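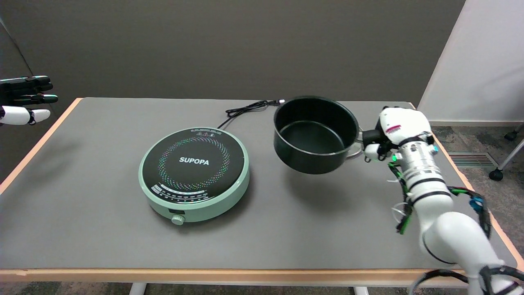
Week one with the little mint-green induction cooktop and I'm smitten. It says SUPOPA in the middle with a ring of colored dots around it, like a party game. One knob! I can work one knob.

Mekdes wanted me to get the Olten with the touch buttons, but it was 60 bucks more and I'd be poking at it with wet fingers all day.

My black nonstick pot works on it, thank goodness. The old Tufa pan doesn't – three tries, nothing, a magnet slides right off the bottom.

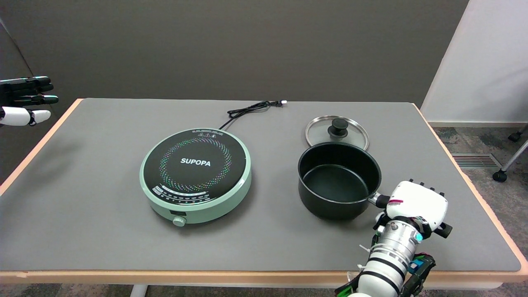 Also I've become a lid person. Pasta water with the glass lid on boils so much faster, and I can see what it's up to without lifting it and losing all the steam.

Only gripe is the cord. Mine tangles if you so much as look at it – Florencio says velcro tie, Ketsara says bread bag clip. Trying the clip first, I have a drawer full of them.

Lentils tonight. Will report back.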